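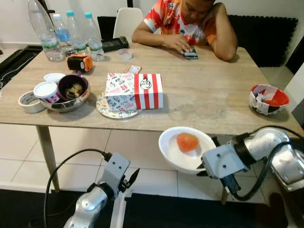
Page last changed: January, Thursday's price list now in

Trollby water flosser, countertop model

Back in stock. The older Brodier one is finished, we have tips for it but no more units. If you want Brodier tips ring first, only two colours left.

What it is: a jet of water for cleaning between the teeth and along the gum line. Good for bridges, fixed braces, implants. Use it as well as brushing. Janka Vlček, our hygienist, likes people to floss first and then use the jet, but if you hate floss just do the jet, every night, and tell her so at your next visit.

In the box
Base unit with tank and lid
Handle on a coiled hose
Standard tips, one per person, coloured rings
Orthodontic tip (the one with the little brush)
Mains lead, UK plug
Booklet. The English bit is at the back

Details
Tank runs for 60 seconds on middle setting, less on high
8 pressure settings. Start on 1. Really, start on 1
Tank comes off for filling and goes in the top rack of the dishwasher, lid too
Weight empty, not much. Will slide on a wet shelf so check the rubber feet are on

Price 35 for patients registered with us, a bit more for everyone else, ask at the desk. Replacement tips sold in pairs. Change them every few months or when the spray goes wonky.

How to use
Lukewarm water. Lean over the basin, tip in the mouth, lips nearly closed, THEN switch on. Let the water run out as you go. Follow the gum line and stop for a second between each tooth. Empty the tank afterwards – don't leave water standing in it overnight.

Mouthwash in the tank is fine if it's thin and you dilute it by half. Run plain water through after. No salt, no bicarb, no oils, they clog the pump and the guarentee won't cover it.

Bit of pink in the basin for the first week is common. Still bleeding after that, book in. Had gum surgery or an extraction with us lately? Wait until Svetozár Hrnčiar has seen you for the check.

Travel version
Doležal make a cordless one, smaller tank, charges by USB. We don't keep it on the shelf but can order, normally here in a week. Tips are NOT the same fitting as the Trollby. Several people have been caught out.

Returns
Unopened only, for hygeine reasons. Faulty units bring back with the receipt and we swap them – guarantee is 17 months from the date on it. Leaking at the hose is usually the collar not pushed home, so try that before you come in.

Demo
Natália Kopecký can show you at the desk, takes five minutes, no appointment needed but not over lunch. Parents of children with braces, bring the child.

To reserve one leave your name with reception. Held for a week then back on the shelf.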